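4.2 Loan purpose and repayment

The second data set covers small personal loans made through the Saltasard branches of the Menelville credit union. We kept 317 accounts opened in April, each with a starting balance between $300 and $3000. Accounts that were refinanced before the first payment came due were dropped. Loan purpose was taken from the application form, where the borrower picks one category and may add a note. The largest category was household goods, ahead of car repair and medical bills.

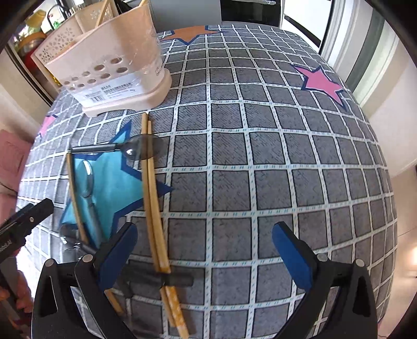 Figure 3. Household goods: a utensil holder with a product label, on a gray cloth printed with stars.

Borrowers in the household goods group chose shorter terms than the rest of the sample. They also missed fewer payments, but the gap closes once we control for income and for the size of the loan. Following Darkisov, we count a payment as missed only when it is more than 10 days late — a stricter cutoff would move many weekend postings into the late group.
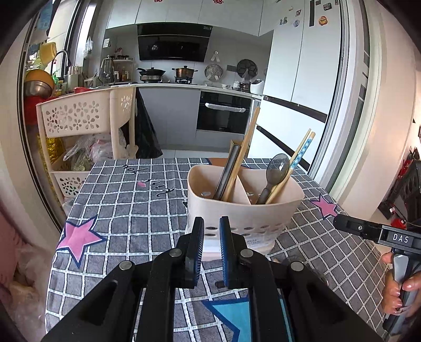 The same pattern holds when renters and owners are looked at separately. Renters borrowed less and were more likely to set up automatic payments, and we cannot separate these two effects with the fields we have. The MacBrayne score, which the branches use at approval, predicts late payment in both groups. It does worse for borrowers with no earlier account at the credit union. Section 4.3 repeats the estimates with those borrowers left out.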